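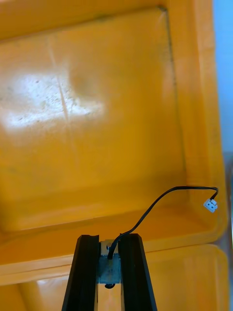
Wrist camera view over a yellow bin, with a loose cable and its white connector near the bin's right wall.

Kitness is a software package for robot arms that pick, sort and set out small electrical parts, especially parts with a wire attached. It covers perception, grasp planning, motion control and a set of tools for replaying and labeling past runs. The project began in Wovdale as a set of scripts for one workbench and is now kept up by a small group based in Cleltstead. The current release, Kitness 3, came out on February 14, 2024.

The name comes from "kitting," the factory word for gathering all the parts needed for one build and putting them where the assembler can reach them. Kitting is easy to describe and surprisingly rich as a software problem. A rigid block has one position and one orientation. A block with a cable on it has those plus every shape the cable can take, and the plug on the far end goes along for the ride.

Background

Most picking software of the kind Kitness grew out of treats each part as a single solid shape. The planner finds the shape in the camera image, picks a grasp and computes a path. This works very well for bottle caps and brackets. With cabled parts, the early Wovdale scripts got the body right and ignored everything else, so the arm would lift a part cleanly and then drag its connector over the rim of a bin or across a neighboring part.

The first fix was a wide safety margin around the gripper. It stopped most of the snags, but it also made large areas of the bin impossible to reach. The second fix became the heart of the project: the cable is modeled as a chain of short links with a heavier link at the end for the connector, and the planner carries the whole chain along when it tests a path.

Perception

Kitness takes its main view from a camera at the wrist. The developers chose this early and have stayed with it through every release. A wrist camera gets close, sees the fingers and the part in the same image, and can be moved to a better angle whenever the software is unsure. The price is that the view changes all the time and the fingers cover part of it. A mask of the fingers is worked out from the gripper opening and subtracted before any detection is run.

Detection happens in two passes. The body pass looks for compact parts and gives each one a class and a pose. The cable pass then starts at the edge of each body and traces outward along anything thin, following it until it reaches a connector, disappears behind something or leaves the view. The tracer is one of the nicest pieces of the code base. It keeps several guesses alive at once, so when two wires cross it does not have to decide right away which is which. A few more pixels usually settle the matter.

Glossy plastic bins are a known weak point. Glare can wash out the color of the bin floor, and scratches or molding lines inside the bright patch look a lot like pale wires. Kitness handles this by keeping a background record for each bin. Marks that stay put relative to the bin from one cycle to the next are added to the record and ignored by the tracer. Dark cables on yellow plastic are close to an ideal case. White connectors are harder when they lie near glare, and the software will often ask for a second view before it commits.

The standard detector was trained on 1,351 labeled wrist images. Of these, 656 show at least one cable crossing another object, a much higher share than would turn up by chance. The developers picked them on purpose, and the training notes that ship with the release explain the choice in a cheerful amount of detail.

Planning

A plan in Kitness is made of short stages: approach, close, lift, clear, carry and place. The clear stage is the unusual one. Its only job is to raise the part until the lowest point of the cable chain is above every edge between the bin and the target. If the chain is long, the planner may add a sideways swing so that the connector follows the gripper over the rim at its lowest point.

Grasps are scored on finger contact, distance from the cable exit and the way the cable will hang once the part is off the floor. The last term matters more than newcomers expect! A grasp that looks perfect at the moment of closing can leave the cable draped between the fingers, and then the part will not release cleanly at the other end.

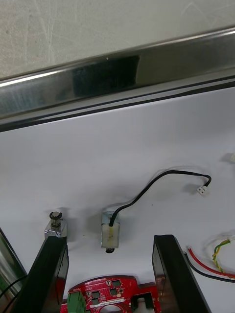
Placing has its own rules. The planner keeps a map of the work surface and marks the area each cable is likely to cover when the body is set down, with some slack on both sides. Loose wires are stored as soft obstacles, meaning that the arm may pass above them at low height but may not set anything on them. Circuit boards are stored as hard obstacles with a raised border, a setting that can be changed for each board type. Metal rails and other shiny fixtures are entered by hand in the cell file, as reflections make their edges hard to measure from a moving camera.

Small solenoids get a part class of their own, with settings for a plunger that sticks out of the body. The planner treats the plunger as a no-touch zone and prefers to close the fingers on the flat sides of the housing. Users can add new classes by filling in a short text file and supplying a rough shape – no retraining is needed if the part looks reasonably close to one the detector already knows.

Control

The motion layer is called Won and can be used apart from the rest of Kitness. It receives the stages from the planner and turns them into smooth joint motion, with a speed limit that depends on how much cable is hanging. A part with no cable travels at full speed. A long lead slows the carry stage and softens the stop at the end, so the connector does not swing into something after the arm has come to rest.

Won also watches the gripper. If the fingers close further than the part width allows, the stage is marked as a miss and the arm backs off along the path it came in on. The camera then takes a fresh view and planning starts over. After 2 misses on the same part, Kitness moves to another one and returns later. The retry limit can be raised, though the manual suggests improving the grasp settings first.

Tooling

Every cycle is saved as a log that holds the wrist images, the detections, the traced cables, the plan and the joint motion. The replay viewer lines these up on one timeline. A user can stop at any point, see which cable guesses were alive at that moment, and change a setting to find out what the planner would have done. For many users this is the best reason to install the package – a puzzling failure can be taken apart at a desk, with the arm switched off.

The same viewer is used for labeling. Cables are marked by clicking a few points along the wire, and the tracer fills in the rest. Corrections can be exported as new training data or kept local to one cell.

Limits

Kitness does not untangle. If two leads are knotted, the software can report the tangle and skip both parts, but it has no plan type for pulling them apart. Clear or very thin wires are often missed. Plugging a connector into a socket is outside the scope of version 3, although an experimental insertion stage was added to the development branch in August and can be tried with the replay viewer.

See also

Bin picking
Deformable object manipulation
Hand-eye calibration
Motion planning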